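会社情報 > 私たちについて > データ収集事業
事業内容 データ収集 品質基準 採用 お問い合わせ

Dellowについて

Dellowは、ロボット操作の学習に用いる実演データの収集を専業とする会社です。学習モデルの開発は行っていません。顧客が指定する作業を双腕ロボットで実施し、画像、関節角度、グリッパ開度を時刻同期した状態で記録し、検査を経て納品します。

収集拠点はTrumwoodに置いています。作業セルは3基あり、いずれも同じ手順書に従って運用します。セルごとに床や照明の条件は異なりますが、統一はしていません。条件の差は記録票に残し、納品データの付帯情報に含めます。

対象とする作業は、容器の把持、移載、積み重ね、衣類や布の取り扱いなど、家庭および軽作業の範囲です。物品は市販の日用品を中心に選定します。透明または半透明の容器は輪郭の検出が難しく、収集の依頼が多い品目です。

記録には俯瞰視点と手先視点を併用します。俯瞰視点は両腕と作業台上の配置を、手先視点は指先と対象物の距離を把握するためのものです。

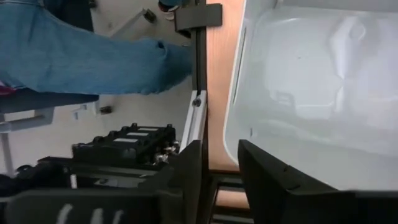
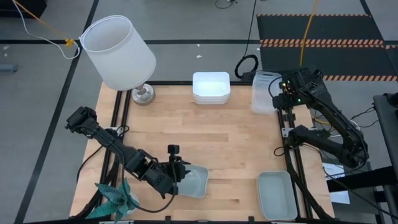
手先視点(上)と俯瞰視点(下)

1件の実演は、初期配置、操作、終了姿勢への復帰で構成します。初期配置は配置表から抽出し、同じ配置を連続して使用しません。操作者は開始前に両腕の基準姿勢を確認し、偏差が許容値を超えた場合は較正をやり直します。途中で対象物を落とした場合も記録は止めず、失敗の区分を付けて保存します。失敗例の納品可否は契約時に取り決めます。

収集管理には自社開発のSiramumを使用しています。Siramumは実演ごとに配置番号、操作者番号、較正値、記録の欠落の有無を保持します。画像と関節角度の時刻差が基準を外れた記録は自動で保留となり、検査担当が再生して採否を決めます。検査担当は、自分が操作した実演の検査を行いません。

直近の容器移載の案件では、2,175件を収集し、検査後に1,589件を採用しました。不採用の主な理由は、手先カメラの露出変動、グリッパによる対象物の長時間の遮蔽、手順外の動作の混入です。不採用分は理由コードを付けて6月まで保管し、その後削除します。

当社の前身はTiongsonの計測部門です。分離後も、較正治具の設計と保守は同社に委託しています。作業台、レール、カメラ取付部の図面は版管理の対象とし、変更した場合は変更前後の記録を別の系列として扱います。

試験収集は700件から受け付けます。依頼の際は、対象物の一覧、作業の開始条件と終了条件、必要な記録形式をお知らせください。対象物を支給される場合は、同じものを予備として1組添えてください。

シェア 14 コメント 0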